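October, mostly spent on bad data.

I've been putting off writing this one up, partly because the fix was small and the time it took was not. If you record hand motion with wired gloves, it may save you a few days.

The project is called Aster. We record people handling clothes, and the recordings are used to train a two-arm setup to do the same job. There are two sources. One is a pair of gloves with tracking cubes on the backs of the hands, and the other is a hand-held gripper with a wide lens on it. Both write to the same logger, which Anel Moodley wrote and named Mavromatis for reasons I've never gotten out of her.

The trouble showed up in replay. Before anything goes to the training side, Anel plays the hand paths back on a Skekix arm at low speed with nothing on the table. On one of the sleeve folds the right arm was moving along normally and then swung outward, hard, and came back. The speed limit held and the arm tripped its own stop. Abelardo Valderrama was standing at the side with his hand on the stop button, where he's supposed to be. He said the swing would have reached his elbow if he'd been leaning in.

We stopped replays that afternoon and went through the batch. It had 40 recordings in it. 15 of them had at least one jump in the right hand. None had a jump in the left.

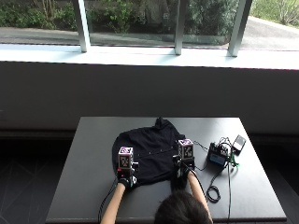
My first theory was marker loss. The cubes are tracked from a fixed camera, and if a hand turns far enough or a fold of fabric comes up in front of it, the tracker has to guess. Dark clothes also make it harder to tell by eye where the glove stops and the cloth starts, and with black gloves on a black garment I couldn't say much about finger position from the video at all. The cubes were another matter. They are white with black patterns and they stand up well clear of the back of the hand, and in nearly all the bad recordings I could see the right one plainly at the moment the jump happened. So the tracker had what it needed and still gave a wrong answer, or something after the tracker did.

I should have moved on at that point. Instead I spent two days on lighting. The table is next to a big window and the top is pale in one session and dark in another, depending on the daylight and which table we're using, and I had convinced myself the exposure was the problem. I taped up paper. I ran the same fold at 8 in the morning and again after lunch. The jumps came and went with no pattern I could find.

Bernice Adjei asked the useful question, which was whether the jumps lined up with anything in the finger data. I hadn't looked, as the fingers come from the glove sensors and the jumps were in the wrist. I put both on the same plot. Every wrist jump had a gap in the right-hand finger stream just before it. The gap was short, a few samples at most.

After that it went fast. The right glove's cable runs across the table to the electronics box. When you reach for the far edge of a garment, the cable lifts and pulls sideways on its plug. The plug would lose contact for an instant and then reconnect. The logger saw the stream come back, treated it as a new start, and zeroed the clock for that hand only. The wrist pose was then matched to the wrong moment. If the hand was moving slowly the error was too small to notice. If it was moving fast you got a swing.

So there were two faults. The plug had no strain relief, and the logger accepted a restart in the middle of a recording without saying anything. The second one is worse, in my opinion. A loose plug is going to happen again.

While we were under the table looking at the wiring, we also found things I wasn't happy about and that had nothing to do with the jumps. Cables had been added one at a time over the summer and left to hang wherever they fell. Nii Quansah had already caught a foot in one of them and not mentioned it, which he did mention once I was down there with a flashlight.

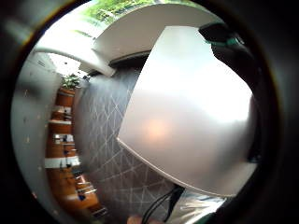
*From the hand-held gripper. Glare on the tabletop, cables coming down at the bottom.*

The gripper recordings from the same batch are fine, by the way. I checked every one of them. Bright patches wash out part of the table, and I'd have blamed those too if the gripper had been the thing misbehaving. It has its own clock and its own file, so the restart problem never touched it.

What we changed:

- Both glove cables are now clamped to the table a hand's width from the box. You can pull on them and the plug doesn't move.
- Each cable has enough slack to reach the far corner of the table. We measured with Aba Darko, who has the longest arms.
- The logger ends the recording on any dropout and prints a red line. You do the take over.
- Replay rejects any path where the wrist moves farther between two samples than an arm can. The limit was in the settings file the whole time, set to 1000, which amounts to off.
- Cords that go to the floor go down a table leg and get tied there.
- The person at the stop button stands behind the tape during replay. There was no tape before.

We threw out all 15 bad recordings. Anel thinks most of them can be repaired by lining up the finger gap with the wrist path, and she may be right, but I'd like to see a few done by hand first – the sleeve folds are quick enough to record again.

The arm had a full check and came back clean. Replays start again when the new plugs arrive from the shop in Grolbridge. They sent the wrong size the first time.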